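Coiling offcuts of wire so they stay coiled

Every few months someone posts a clever new way to store short lengths of wire. Pegboards, jars, spools printed on a machine. I've tried a fair few of them and I'm not convinced any beats a hand coil and a cable tie, done properly. The trouble is the "done properly" part, which most guides skip.

What follows is for single-strand hookup wire and similar light stuff, in lengths up to 80 metres. Heavy extension leads are another matter and I won't pretend this works for them.

What you need

Wire, cable ties, side cutters, and something flat to work on. A board across your knees will do. You don't need the Henix winding jig. I borrowed one from Ustyna Horobets in April and gave it back after 2 evenings. It makes a lovely round coil and then you can't get the thing off without half of it springing loose.

1. Find both ends first. If you can't see both ends, you have a tangle, and winding a tangle only makes a tighter one. Shake it out on the floor if you must.

2. Leave a tail about as long as your hand. Hold it against your palm with your thumb.

3. Make the first loop the size you want the finished coil to be. Small coils look tidy in the drawer, but they put a set in the wire that you'll be fighting later. I go for something my fingers can close around comfortably.

4. Feed with the other hand. Pinch the strand a short way out from the coil and bring it round, rolling it slightly between finger and thumb as you go. The roll is what takes the twist out.

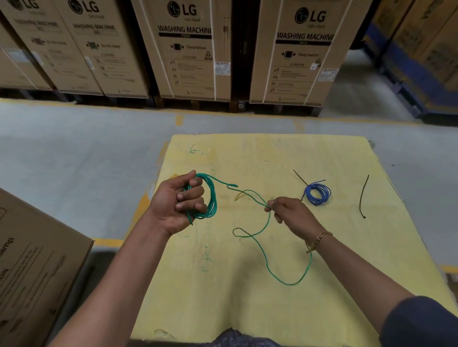
5. Stop when the loose part starts making little loops of its own. People pull hard at this point and get a kink. Let the strand hang, give it a half turn the other way, and carry on.

6. Tie it off. One cable tie through the middle, snug but loose enough to slide a fingernail under. The Pident instructions say two ties, opposite each other. Maybe on a thick coil. On a small one it's a waste of a tie.

7. Tuck the tail under the tie and trim the tie flush. A stub left sticking out will scratch you every time you reach into the box.

Does colour sorting help?

A little. Drahomíra Urban keeps one colour per tub and swears by it. I mark the length on a bit of tape instead — grabbing the right colour is no use if it's too short for the job.

As for reusable ties, the Ondrejka ones come in a bag of 200 and cost a good deal more. Mine lost their grip over a winter in the shed. Yours might do better, but I'd buy a small bag first.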